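Thirty-odd notebooks and a parachute: a morning with Isla Purves

I'd been told to come to Monthorpe at nine and bring a coat, and I'm glad I listened on both counts. The test hall at Besis is the coldest room I've ever drunk tea in. Isla Purves has worked in it for most of her career, first on wind tunnel models and then on parachutes for small sounding rockets, and she retires in May.

"I only came for the summer," she told me, hunting for a second mug. "I was meant to be drawing brackets. Then somebody was off sick and they needed a person to fold the canopy, and I had small hands and no plans."

The canopy in question belonged to Sowa, the little rocket she talks about the way other people talk about a first car. It weighed 170 kilos on the pad and came down on a parachute she had packed herself, having practised on her living room carpet until the pattern wore off.
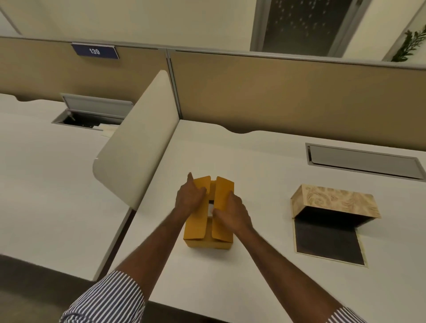 Hands at work on a small cardboard box at a white desk.

I asked about the flight everybody mentions, the third one. She pulled a face! The main canopy opened late and Sowa went into a bog at a speed she still won't say out loud.

"We dug for two days," she said. "Harish Goel lost a boot and never got it back. But the recorder was fine, and that recorder told us more than both good flights put together."

What it told them was that the cords were catching on their own stitching. She changed the stitch, then spent a winter doing drop tests off the gantry, 489 of them, all written up by hand in notebooks she let me leaf through (lovely handwriting, a lot of soup on the pages). The stitch is still used on Lutivia, which went up last year and came down gently within sight of the road.

Did she watch it? "From the car park, with my back to it. Loredana Negri had to turn me round by the shoulders."

We wandered down to the packing room after that, where it was a bit warmer and the biscuits were better. I wanted to know whether the young engineers ever get fed up with doing things her way, and she laughed and said I should ask them when she was out of earshot, so I did.

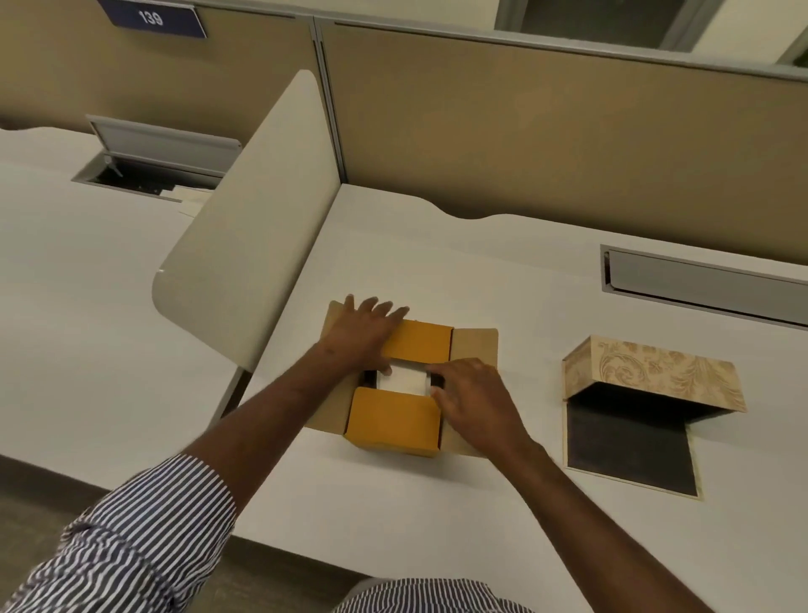 According to Oliwia Ostrowski, the first month is awful. You fold, Isla unfolds it without a word, and you fold again, and then one afternoon she walks straight past your bench and you feel about ten feet tall.

I passed this on to Isla over lunch and she went rather pink. "I wasn't being stern," she said. "I was looking for my glasses, half the time."

She has plans for the summer, mostly an allotment and a sister in Wales, but she's already promised to come back for the next drop tests. They've asked her to bring the notebooks. She's thinking about it.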